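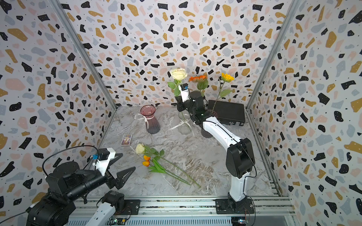

Can a robot arrange flowers?

A page for curious kids. Posted Aug 3, 2024

Hello again. Quick one this week, lots to get through.

You know how you put flowers in a vase? Pick up the stem. Find the hole. Drop it in. Done. You don't even think about it, your hands just know.

Robots don't just know. A robot has to work out every bit of it. Where is the flower? Which end is the stem? How hard do I squeeze? Too soft and it drops. Too hard and, well, squashed rose.

So we're looking at a kit called Gukitetti, made by a small firm called Devolholm. Two robot arms on one metal rail. Schools and clubs can buy it or hire it. It does lots of table jobs but the flower one is our favorite by miles.

What's in the kit?

Two arms. White and black, with lots of bendy joints. Each joint has a motor inside, a bit like your shoulder, elbow and wrist (but your wrist is better, sorry robots).

Two grippers. That's the hand. Only two fingers! Try picking up a pencil with just your thumb and one finger. Now try standing it in a cup. Fiddly.

Little cameras. One on each arm, near the gripper, so the robot gets a close-up look at whatever it's reaching for.

A flower pack. Pretend flowers, because real ones go floppy.

Vases you find yourself. Ask a grown-up first, glass ones break.

Why is it so tricky?

Stems are thin. Leaves get in the way. And flowers in a pile get muddled up, so the robot might go for a rose and find another one tangled up with it. 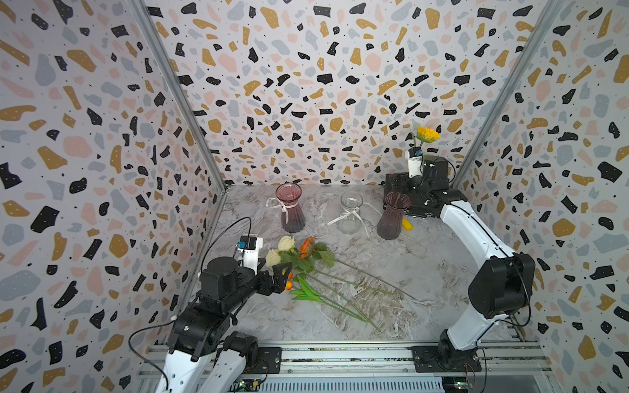

Then there's the neck of the vase. The arm has to bring the stem over the top, tip it upright and let go at just the right moment. And with two arms there's a new problem, which is bumping elbows! One arm has to know where the other one is, all the time.

How does it learn?

By being shown. A person moves the arms through the job, over and over, and the computer saves it all. Each go is called a demo. The Devolholm booklet says to do 480 demos before you let the robot try on its own. Yes, 480. Bring a snack.

Is it any good?

Mostly yes. Setting up took us 6 steps and the booklet has big clear drawings. The arms move slowly, good for watching. The motors hum a bit.

Not so good: the price. 922 pounds to buy. Hiring is cheaper, and a shop called Nistach does that by the week. Also the cables. They do loop about, so keep sleeves and hair well away.

It says ages 11 and up, with an adult. Younger ones can watch and shout out wich flower goes next.

Words to know

Gripper: a robot's hand.
Joint: the bendy bit.
Demo: one go at showing the robot what to do.
Artificial: made by people, not grown.

Try it at home

Get a cup and some straws. Stand the straws in the cup using only two fingers. Now shut one eye. Now use your other hand. Harder, isnt it?

There's a new Gukitetti pack out in October, the Nguyen-Tran tea table set, with cups and spoons. We'll have a go at that one when it comes.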